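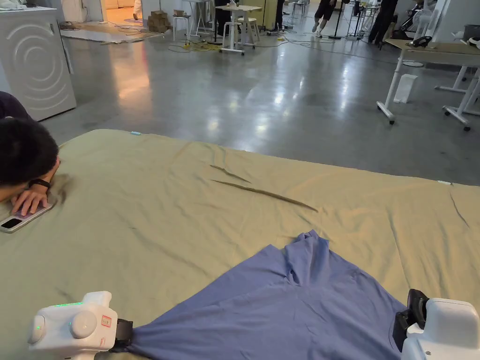 2020-12-05

I finally got the Tidewarden cloak in Clarenov last night and I have been grinning all morning, so you're getting a whole post about it.

If you don't play, Clarenov is a hero brawler with a cosmetics system that was clearly designed by someone who loves making people wait. You can buy plenty of stuff in the shop, but the good cloaks only come from seasonal quests, and the Tidewarden is the one I've wanted since I started. It's got that long ragged hem and the little lanterns that swing when you turn around. I spent a silly amount of time last night just turning around.

The quest opened in November and it goes in three parts. First you need 40 wins on the Clendelell map, and they have to be in the ranked queue, which scared me off for a good week. I'm a Veltar player, and Veltar on Clendelell is rough! The bridges are narrow, her dash is long, and if you're me you will dash straight into the water in front of your whole team. I did it twice in one match. Somebody on the other side sent me a thumbs up.

Then I moved her slow field to the north bridge and everything changed. You drop it right as the gate opens, back up to the stairs, and let them walk into it. People keep walking into it! I went from losing most nights to winning four in a row, and by the second weekend I was looking forward to that map coming up.

Part two is the shell hunt. You need 900 shells, and they drop from the crabs along the shore in the co-op mode. This was the bit I expected to hate, and I loved it. I put on a podcast, ran the loop from the lighthouse to the wreck and back, and had a great time. Tip if you're starting now: the crabs by the wreck come back faster than the ones on the beach, so if you only have a short session just stay there. Also the big one drops a whole pile, and it's pretty easy with Veltar if you keep moving left.

Part three is the Vlachou fight, solo, with a score target of 2402. I'd read that it was brutal and, yeah, it is. My first try ended before the music had properly kicked in. But it's such a good fight! Every attack has a sound cue, and once I turned the music down and the effects up I started dodging things I hadn't even seen. The second phase with the chains is my favorite thing in the game right now. I finished on 3410, way over what I needed, and yelled loud enough that I had to go apologize down the hall.

A couple of things I'd change. The quest tracker doesn't update until you go back to the main menu, so you can farm shells for an hour with no idea where you are. And I wish you could dye the cloak. It only comes in the one gray-green, and I'd love a deep red to go with my Veltar's boots. Small stuff though.

The season is still running, so if you've been putting this one off, go for it – the ranked part is much friendlier than it sounds and the queues are full in the evenings. I'm starting on the matching hood tonight. It wants ranked wins too, on the ice map this time, where I am terrible.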